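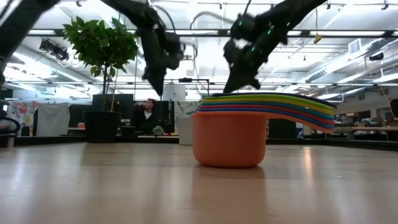
Nested plastic measuring cups on a light wood tabletop.

September
By the Bevard Courier newsroom
Filed under: Local News > Food & Home

Bevard kitchen library adds baking sets to its shelves

The Bevard Kitchen Library will begin lending measuring cups and other small baking tools this month, after a summer of requests from members who already borrow its stand mixers and cake pans.

The library, on the lower floor of the old Nijs shoe store, lends kitchen equipment the way a public library lends books. Until now it has kept to larger items that people use a few times a year, such as canning kettles, roasting pans and pasta rollers. Small tools were left out when it opened because they were thought too easy to lose.

That changed with a $3,000 grant from the Plendurham Community Fund. The library will spend $2,000 of it on equipment and the rest on shelving, labels and a second sink for the wash area.

Measuring cups were the item members asked for most, according to the library's September newsletter. Many people who sign up are furnishing a first apartment or have just moved to the area, the newsletter said, and they come in for a mixer and find they have nothing at home to measure flour with.

The library has chosen colored plastic cups that nest inside one another, with each size in its own color. A nested set takes up little space on a shelf, and the handles line up on one side, so a set can be picked up and carried in one hand. The colors should also help at the return desk, where a missing cup will be easier to spot than it would be in a set that is all one shade.

Baking sets can be borrowed for 15 days at a time and renewed once if no one else is waiting. A set includes measuring cups, measuring spoons, a rubber spatula and a wire cooling rack, all packed in a cloth bag with a checklist sewn inside the flap. Members may also take the cups on their own.

There is no charge to borrow a set, but a lost cup will cost the member $2. The library said it would rather replace single cups than retire whole sets, and it plans to keep spares of each color in a drawer behind the desk.

Items should be washed and fully dried before they are brought back. The library asks that cups be returned nested in order of size, with the largest on the outside. Plastic pieces can go on the top rack of a dishwasher – the cooling racks should be washed by hand.

The new tools will also be used in the beginner baking class, which moves back to the library from the Pornico Street school kitchen. Students in the spring class shared cups between tables, and the lessons often ran late as a result. This fall each table will have its own set. The first lesson covers how to measure dry ingredients, including how to spoon flour into a cup and level it with the back of a knife. Later lessons go on to quick breads, rolled cookies and pie crust.

Class sign-up is at the front desk. Places go first to members who were on the spring waiting list.

The library is also taking donations of small kitchen tools in good condition. It can use mixing bowls, rolling pins, whisks and loaf pans. It can't accept knives, glass bakeware with chips or scratches, nonstick pans with worn coating, or anything electric without its original cord. Measuring cups are welcome if the size markings can still be read, and odd cups from broken sets will go to the class tables.

Donations may be left at the side door on the Pornico Street side until 6 p.m. on any day the library is open. Large boxes should be brought to the desk, as the side door shelf is narrow and things left on the step have been rained on in the past.

Membership is open to anyone living in Bevard or Plendurham. New members need to bring one piece of mail showing a current address.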